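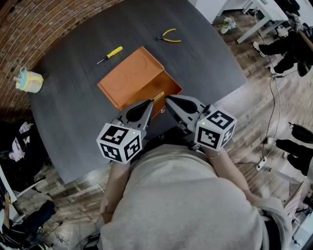
Two hand-held grippers, one per hand, over a dark gray table.

Tedgate Labware Listings, cleaned

What this is

A table of 1764 product listings for disposable lab and clinic supplies: sample cups, swab tubes, pipette tips, petri dishes, specimen bags, and one entry for a garden hose that we kept out of affection. The listings came from the public catalog pages of Celtbridge, a trade directory where sellers write their own copy and proofreading is left to the reader.

Files

listings.csv: one row per listing
units.csv: every spelling of "milliliter" we met, mapped to ml
dropped.csv: 337 rows removed from the first pull, with a reason code
notes.txt: arguments, mostly about lids

Columns

id: integer, stable between versions
title: as the seller typed it, capitals included
category: one of ours, assigned by hand
capacity_ml: number, blank if the seller gave none
material: lower case, blank if the seller only said "high quality"
closure: screw, snap, plug, none, unclear
sterile: yes, no, unstated
pack_size: units per pack
raw_text: the full original, untouched

How it was cleaned

The first pull was done in June by a script called Drotusar, which is still in the tools folder and still prints its errors in Turkish. Duplicates were matched on raw_text after removing spaces. Sellers who listed the same 100 ml cup under several titles got one row for each title, as they evidently felt strongly about it.

Categories were assigned using the Ateş scheme, version 2. Version 1 had a category named "tubes and similar," and almost everything turned out to be similar.

Known problems

pack_size is not reliable. "Box of 100" may mean cups, or bags of cups, or the number the seller liked best.

"Autoclavable" appears in plenty of listings where the stated material would come out of an autoclave as a puddle. We recorded the claims and did not test them.

Prices are missing. Most read "ask for latest price," and we did not ask.

sterile = unstated should never be read as sterile = no. It should not be read as yes either, particularly by anyone holding a swab.

Good uses

Unit parsing, attribute extraction, title matching, teaching a class about messy text. Please don't use it to pick supplies for a real clinic.

Changes

v2: new category scheme, closure column added, hose moved to "other"
v1: first release, regretted

License

Our columns and mappings are free to reuse with credit to Tedgate. The text in title and raw_text belongs to the sellers who wrote it. Corrections go in the issue tracker, with the row id in the subject line.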